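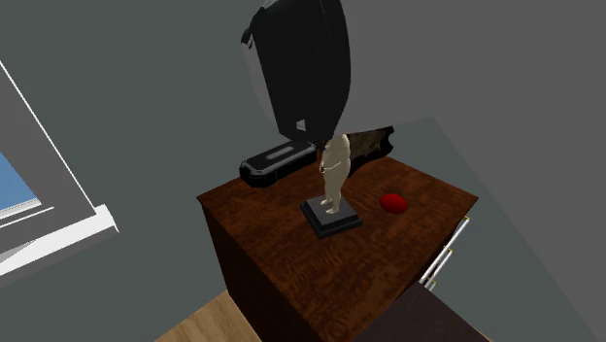

Records need to stand upright in a cool, dry spot, and most storage faults come down to weight and heat. A standard LP in its sleeve is light alone, but a run of 100 puts a serious load on one shelf, and shelves sag at mid-span first. Drawers are a poor choice for LPs and a good one for singles, cassettes and cleaning gear. A dark wooden cabinet with a column of drawers down one side suits the second job well, and its flat top will take a turntable once any figurine or other ornament has been moved off. Anything left beside the deck can rattle against the plinth at volume.

## Shelving

- Keep unsupported shelf spans short. Add a vertical divider before adding a thicker shelf.
- Pack sleeves firmly enough to stay vertical, with room to pull one out using two fingers.
- Never stack LPs flat. The bottom discs pick up ring wear on the sleeve and may warp.
- Keep shelves off external walls that get afternoon sun.

## Washing a disc

1. Brush off loose dust with a dry carbon-fibre brush.
2. Mix one drop of unscented dish detergent into 1000 mL of distilled water. Tap water leaves mineral residue in the groove.
3. Wet a microfibre cloth and wipe along the grooves, keeping the label dry.
4. Rinse with plain distilled water.
5. Stand in a rack until fully dry, then put the disc in a new inner sleeve.

Old paper inners go in the recycling. Printed originals should be kept behind the disc, empty -- collectors look for them, and they often carry the only full credits for the pressing.

## Cataloguing

Write down the catalogue number and the matrix etching in the run-out, as the sleeve alone won't separate two pressings. Lesego Mkhize uses a plain spreadsheet with 5 columns: artist, title, catalogue number, matrix, condition. It sorts quickly and prints on one page up to 124 entries in small type.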